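Workshop notebook, Hilunbridge, back room
September, started 9:40

Carried on with the room today. Goal is still to settle where the big table lives and what we do about the floor before the shelving comes.

Table first. It has been creeping toward the window side whenever anybody leans on it, so I put it back on the tape marks and checked it with the long level. Left to right is fine. Front to back it drops a little toward the front, enough that a pencil rolls off if you let it. One foot was screwed in further than the others. Backed it out until the bubble sat right, then pushed down on each corner in turn. Small rock left on the diagonal. Swapped the felt pad on that foot for a thinner one and the rock went away.

The front edge is not a straight line, it bows slightly. I mention it again because the shelf drawing from Bredano assumes a straight edge and takes its clearance from the corner. Measured from the middle of the edge the walkway is tighter than the drawing shows. Wrote the new number on the drawing in red and sent Ileana Buzatu a copy. She wants the walkway wide enough for two people to pass, and I agree with her.

Legs are angled, so the feet are not directly under the corners. Keep that in mind when sweeping and when parking bins underneath. The deep bins will not go in square. The shallow ones do.
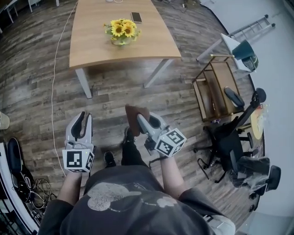
Floor next. The mottled grey-brown planks hide dirt very well, and that has been the trouble. Swept, then went over it with a damp cloth on a flat mop, and the water came up a lot darker than I expected. Did the strip in front of the table a second time. Most of the marks there are from shoes and came off with plain water. A few did not. Tried the Ciobanu cleaner on one of them, at the weak mix on the label, and let it sit a couple of minutes. It took the mark off but left the spot a bit dull next to its neighbors. Stopped there. Will see what it looks like tomorrow before doing any more.

Glare is still a problem in the afternoon. The light comes back up off the planks under the table and it is hard to see small things you have dropped. Lost one pad and a washer that way and found both by hand. I would like to try the warmer lamps, the 3000 K ones, on the wall side and see if that helps. Order 3022 with Trironis has them on it, with six in the box. Not shipped as of noon.

Tabletop wiped down with a barely wet cloth and dried right after. No cleaner on it. There is a shallow scratch running with the grain near the far end, old, already in the list. You can feel it with a fingernail but it does not catch a cloth. Leave it alone.

Moved after lunch:
- mop and bucket to the hall closet
- felt pads and spare feet into the small parts drawer, second from top
- old tape off the floor, new tape down at all the feet
- level back on its hook

Rechecked the table at 3:15 after people had been working at it. Still on the marks, still level. The thinner pad seems to be holding, though I would give it a week.

To do:
Ask Bredano for a revised shelf drawing with the edge measured at the middle.
Look at the dull spot in daylight.
Chase Trironis about the lamps.
Find out from Ileana if the shallow bins can stay under the table or if she needs the leg room.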